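Gripper comparison, progress to October

Dear Eamon Keane,

Thank you again for your patience while we got the second gripper mounted. The Korstead and the Skinent have now each done 68 grasps on the Crabtree arm, and we are very pleased with how evenly the work is going.

Our wrist camera work has moved along nicely too, after a slow start with the mounting plate (two redesigns!). We are keeping to the beige block for now, with its black and pale marker facing the camera between the gripper parts, and would like to run 16 more grasps at a steeper angle before we move on to the Ando controller. 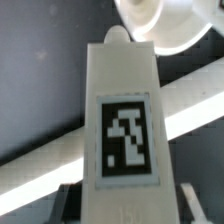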